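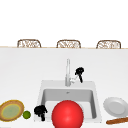 The county finally mailed out the spring nitrate results for private wells along Brutska Creek, and ours came back over the limit for the first time. We are in Plollell, downhill from the corn ground, and the well is 2,000 feet from the nearest field that gets manure. The letter says not to use the water for infant formula and to retest in August. I took the sample from the kitchen faucet, the one on the sink side of the counter across from the woven-backed chairs, after running it cold for five minutes. Has anybody else on the creek road had theirs go up this year? I'd like to know if it's my well or all of them.

Posted by creekroad_ed

mudpuppy58:
Ours went up too, but stayed under. My neighbor to the east was over. It was a wet spring and they spread early. I would not wait until August if you have a baby in the house or one on the way.

creekroad_ed:
No baby, but my daughter visits with hers. Brerkari quoted me $1,575 for an under-sink reverse osmosis unit, installed. I've also been looking at a Räsänen unit that goes on the main line, and that one is $1,825 before labor. 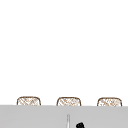

Kitchen counter and the plain wall behind

The unit would have to go under that counter. I haven't measured the cabinet yet.

pumphouse:
Find out what the main line unit does before you spend the extra. A lot of whole-house filters are for iron and sediment and do nothing for nitrate. You need RO, anion exchange or distillation. Boiling makes it worse because the water leaves and the nitrate stays.

hayfork:
Everyone goes straight to filters. The problem is in the field. I farm over the ridge and we inject ours and keep a setback from the creek. If the people above you are spreading on soaked ground, call the county. That's what the complaint line is for.

mudpuppy58:
I called last year. They sent a man, he took notes, and we never got a report. I agree it should be fixed at the field, but he has to drink something in the meantime.

pumphouse:
Also, don't assume it's manure. Where is your septic tank compared to the well? An old casing with a cracked cap will let in surface water from anywhere. If bacteria shows up along with the nitrate, I would look at the casing first.

hayfork:
Fair point. Half the wells on that road were drilled before anyone kept records.

creekroad_ed:
Septic is on the far side of the house, downhill. The county tested for bacteria and it was negative. I haven't had the cap off. I'll look at it this weekend. 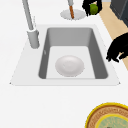
The sink, single basin

Would a second sample from here tell me anything, or should I pull it at the pressure tank?

pumphouse:
Do both and label them. They should come back the same if you don't have any treatment in the house. If you put in the RO, test at the RO tap once a year too. Membranes wear out and the water tastes fine either way.

tansy_w:
We're further down, past the bridge. 4 wells on our lane and all of them were under the limit, so I don't think it's the whole creek. I can send you our numbers going back to when we bought the place.

creekroad_ed:
Please do. I'm going to hold off on the Räsänen and ask Brerkari what their unit removes, in writing. Will post the second result when I have it.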